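January 26, 2020

Budget for March order, bed-making rig. Fongchan Duangkaew wants one list by tonight so no time to be neat.

Quotes in: Wendt 2,635 for the gripper pair with brackets, Evport 2,908 same thing but spare fingers included. Leaning Evport — we'd end up buying the fingers anyway. Ask both about lead time to Peltville, neither one put it in writing.

Pillow work is what decides finger width. Both arms on the big white one, glossy cover, fabric bunches up at the grips. Wider pads? Get a price on those seperately. 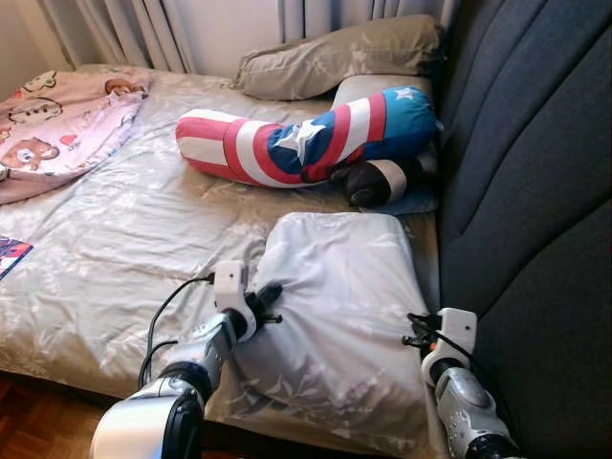 Notebook 2, p. 2

Also for the list:
cable sleeves for both arms. Left cable loops out over the sheet, want it tied back along the arm before we do blankets
one more set of pillow covers, matte
long bolster in a plain color (the star and stripes one stays in the set too)

Not buying: second bed. Grustton room has one, Fongchan to check if we can get it thru March.

Still open — service contract, yes or no. Wendt charges extra, Evport didnt say. Call them first thing.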